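4. What People Kept, and Why They Said They Kept It

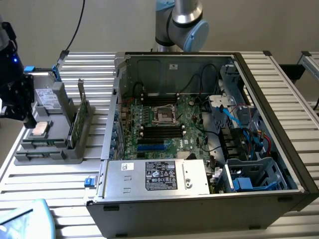
Figure 4. Desktop tower with the side panel off and the CPU socket empty.

I went into this part of the study expecting to write about money. My first interview guide, which I now find a little embarrassing, had a whole page on resale prices and almost nothing on feelings. Then I started sitting in people's garages and spare rooms in Jerkstead, and within a week I had thrown most of that page out. People did talk about money, but usually as a kind of warm-up, the way you mention the weather before you get to what you came to say.

To recap for anyone who skipped Section 3 (I would have): the survey went to households in two towns, Jerkstead and Brovby, and 236 came back filled in well enough to use. From those I picked 60 households for a longer visit. I asked each of them to show me one thing in the house that no longer worked, or no longer got used, and that they had decided not to throw away. That was the whole prompt. I tried to keep quiet after that, with mixed success.

Old electronics came up more than anything else, ahead of furniture and way ahead of clothes. I had guessed it would be the other way around! Clothes, I figured, carry memories, and a computer is just a box. But a lot of people told me they could part with a coat once they had washed it and folded it and handed it to somebody. A computer never seemed to get that kind of goodbye. It went down to the basement "for now," and for now lasted eleven years.

The reasons people gave fell into a few loose groups, and I want to be careful here because the groups leak into each other all over the place. The biggest was what I ended up calling the parts reason: somebody might need a piece of it someday. One man in Brovby had a shelf of printers and could tell me which tray fit which model. Had he ever used one of the trays? Once, he said, in 2009. He was very happy about that one time, and I think it was carrying the whole shelf.

The second group was about data. People weren't sure what was still on the thing, and they didn't want a stranger finding out. Several had looked up how to wipe a drive, gotten halfway through the instructions, and stopped. I have a lot of sympathy for this group, being in it myself.

The third was harder to name. A woman in Jerkstead showed me a dead answering machine and talked for most of an hour about the apartment it used to sit in. She never said she missed the apartment. In my notes I wrote "keeps the machine, not the messages," then crossed it out, then wrote it again. I still don't know which version I believe, so I have coded her under "other" and I bring her up here so she doesn't vanish into a percentage.

I should say something about the drop-off programs, since a reviewer of an earlier draft asked. Jerkstead had the Jovomside collection point, open on Saturdays, and Brovby had Geum, which picked up from the curb if you called ahead. I expected the pickup service to make a big difference in how much people held on to. It made a small one. Over 300 of the separate items we logged were sitting in homes where the person knew about the local program and could tell me its hours. When I asked what was stopping them, the most common answer was some version of "I haven't gotten to it," and I have come to think that deserves to be taken as a real answer and studied like one.

Section 5 goes back to the survey numbers and looks at how long each kind of item had been in storage, starting with the September responses from Brovby.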